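Torkevero gripper: the drift fault, and what I've learned from it

I get the same handful of emails about this every week, so I finally sat down and wrote the answers out. I run a Torkevero hand-held gripper on my own bench, and mine had the drift fault pretty badly back in May. If yours has it too, start at the top and work down.

What is the drift fault?

The fingers stop agreeing with the software about how far apart they are. You squeeze the trigger until they touch, and the readout still says there's a gap. Mine was tiny at first and I ignored it for days (don't do that). By that Thursday the log said "closed" while I could've slid a pencil through.

How do I know it isn't just a bad calibration?

Recalibrate, then open and close it 80 times without picking anything up. If the zero stays put, you had a bad calibration, and lucky you! If it creeps, something is slipping. Mine held beautifully for the first few cycles and then wandered off, so please do all 80.

Does the surface matter?

More than I expected. I do my checks over bare, pale wood, with nothing to grab and nothing to bump into. I used to do them over my cutting mat and kept nudging the rulers and clips I'd left lying on it, which made a mess of the readings. Open the fingers wide, let the number settle, write it down, close, repeat.

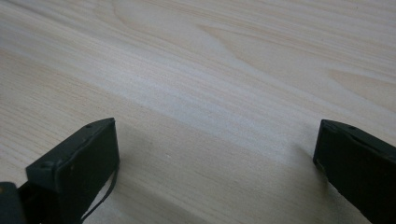
So what was broken?

The set screw on the drive pinion. It had backed out just enough to let the pinion turn on its shaft under load. Yao-tsung Chow at Kindard guessed it from my log before I'd opened the housing, and I was a little annoyed at how fast he got there. A clean screw, a drop of medium threadlocker and a night to cure fixed it.

Could it hurt somebody?

The hand-held unit, not likely, though I've pinched a knuckle. The arm-mounted version is another story. If the controller thinks the fingers are shut and they aren't, it'll lift with a poor grip and drop whatever it's carrying. Cut the power before you reach in, every time, even for a quick look.

Do I have to throw out my old recordings?

Not all of them. I had 2,010 clips and kept 994, going by the zero at the start and end of each one. The rest had drifted too far for me to trust. That hurt, I won't lie.

How often should I check now?

I do it every 400 cycles and any time I drop the thing. If the screw has moved at all, clean it and redo the threadlocker. Just tightening it bought me two days.

Related
Vorarby trigger springs: which one fits
Reading a Torkevero log file
Yang mount plates and stripped threads
Pinched cables and how to spot them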